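**Wanted: one unreasonably careful person to put away dishes (part-time, November start)**

Jerwood House is a shared kitchen with bedrooms attached. The bedrooms mostly take care of themselves. The kitchen does not, and so we are hiring a Kitchen Steward for the evening shift.

The title is grander than the job. You will wash, dry, sort and shelve the crockery of 36 residents, all of whom believe they rinse things. You will also wipe the counters, empty the drain rack and decide, several times a night, whether a lid has a pot.

**What the work looks like**

- Clearing the long counter after dinner, starting at 8 p.m.
- Stacking plates by size. We have had stewards who stacked by color and we wish them well.
- Nesting bowls in the dishes they fit, and leaving alone the ones they don't.
- Keeping the patterned pieces away from the cast iron. They came from the old Veloso dining room and can't be replaced, though plenty of people have offered us something "basically the same" from a garage.
- Writing breakages in the book. Your own count too.

**What we're looking for**

You have steady hands and you don't bang things. You can lift a full rack without narrating it. Restaurant experience is welcome, but so is having grown up with a grandmother who watched you dry. You should be able to work beside people making late toast and stay civil about the crumbs.

You don't need to cook. Please don't cook. We have had more than 2,000 meals out of this kitchen this year and the recipe disagreements are already fully staffed.

**What you get**

Four evenings a week, three hours each, paid every two weeks. Dinner is included on shift days, and so is use of the laundry. The Wurkari dishwasher is yours to command when it is in the mood. Gloves and aprons are supplied by Kekonard, our linen service, in one size, which fits no one we have met so far.

**The trial shift**

Anyone we call back does a paid hour at the counter. You'll get a mixed load and a shelf, and we'll mostly be listening.

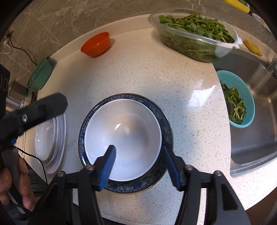

*White bowl in the blue-and-white dish, plates stacked to the left.*

**How to apply**

Send a short note to Ulla Ljungberg, house manager, or leave it in the tray by the front desk. Tell us when you can start and describe the last thing you broke. A résumé is fine if you have one handy. Two references, please, and at least one from somebody who has shared a sink with you.

Applications stay open until the job is filled. Use the side door if you come by in person; the front one sticks.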